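Section 4. Setting up for a visitor demonstration

These steps apply to the Rondoten two-armed unit when it is shown to guests in the Premaline lounge. Read Section 3 before switching on.

1. Check the sleeves first. The ribbed sleeve must lie in even folds down to the cuff, with no fabric caught at the wrist.

2. Open and close both hands at low speed. All fingers should move freely.

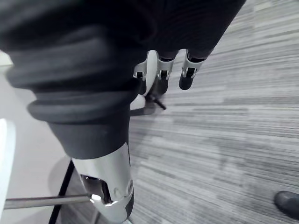
3. Set the speed limit to 28 percent. Do not raise it while guests are in the room.

4. Keep 700 mm of clear floor on each side of the arms. Operators stand behind this line as well.

CAUTION: Cables on the carpet are a trip hazard. Route them away from the walkway before the doors open – tape alone does not hold on this carpet.

5. Choose the task. For short visits, use the pick-up routine with the waste bin, the side table and one closed bottle. 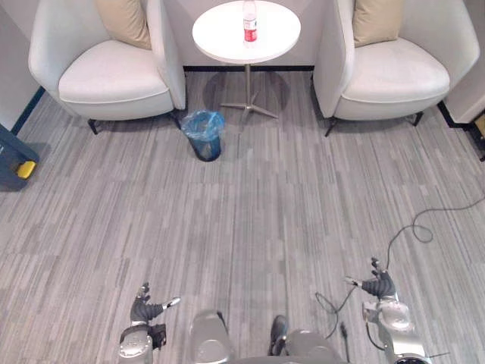

6. Run the routine once with no guests present. If the unit stops early, press Reset and go back to step 2.

Note: Armchairs may stay in place, but guests may not sit in them during a run.

7. After the last group, park both arms and enter the visit in the Berevex log.

Revised 5th February, Polishchuk site.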